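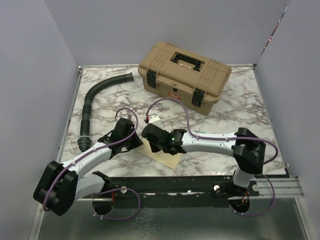

Chapter 7
Storing and Carrying Tools

Most trade work starts with a toolbox, and a good deal of time is lost when it is badly chosen or badly packed. In this chapter you will compare plastic and metal boxes, learn how latches and folding handles wear, and plan a layout for a basic household plumbing kit. Hoses and couplings are covered as well - they rarely fit in the box and need their own place on the shelf.

Before you begin, read the Liltdale workshop notes on page 21. You will need a tape measure, a notebook and a toolbox from home or school, any colour or size.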